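Rokora Arm Builders Help Desk
Ticket 209: Gripper closes off to one side of the letter
Opened by: Coralie Waaka
Handled by: Dexter Panganiban
Status: Waiting on member
Opened: July 2018

Coralie Waaka wrote:

Hello all, and thank you in advance for reading, as I do tend to go on. I've been building the Lumanlan arm on the back bench at our shared workshop with my friend Thandeka Kekana, and we've had such fun with it that I hate to come here with a complaint. The job we gave it is simple enough: pick up foam letters from the table and put them on a plate. (My niece is learning to spell and I had grand ideas for her birthday.)

It worked nicely all through June. Then we took the wrist apart to run a new camera cable, put it back together, and now the fingers come down to one side of whatever we ask for. Always the same side, the left as the camera sees it. Sometimes it nudges the letter, sometimes it closes on air. The plate it finds with no trouble, but then a plate is a big target!

Things we've tried so far:
Restarted everything, twice.
Homed all the joints again.
Swapped the new cable for the old one.
Ran the Dovlow calibration from the menu. It said it passed.

Dexter Panganiban replied:

Hi Coralie, what a lovely project, and please don't worry about the length, I'm just as bad. If it misses by the same amount every time, I'd leave the motors alone for now. Could you measure the miss at a few spots on the table? Also, when you put the wrist back together, did the camera go back in the same holes? There are two sets on that bracket and they look nearly alike.

Coralie Waaka replied:

Measured with Thandeka's good steel ruler. It's 12 mm off near the middle of the table and 12 mm off at both sides, so you're right, it never changes. As for the holes, I went and looked with a flashlight and I'm afraid I can't tell. We didn't mark anything before we took it apart, which I'm sure you'll scold me for.

I left the arm parked over the table after the last run, with three letters on the green plate and the others still off to the left, and saved what the wrist camera sees in case it helps you.

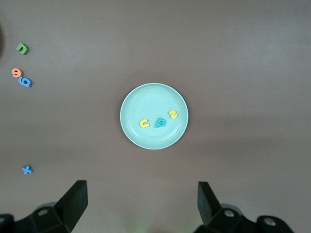
I'm wondering too whether the calibration really saved. The message said it passed, but the date on the settings file is from before we changed the cable, and Thandeka thinks it may be loading the old numbers each time we start up.

Dexter Panganiban replied:

Thandeka may well have it. The Dovlow tool keeps its result in memory until you press Save to Arm, on the second page, and it's very easy to miss. I did it myself for a whole evening once. Please try this:

Run the calibration again with 8 poses.
Press Save to Arm and wait for the beep.
Power off, power on, and check the date on the file.
Try one letter, on its own, at slow speed.

If it's still off to the left after that, loosen the camera and move it to the other pair of holes, then calibrate again. Snug on those screws is plenty.

Coralie Waaka replied:

Wonderful, thank you! I have the bench again tomorrow evening and will write back with the new measurements.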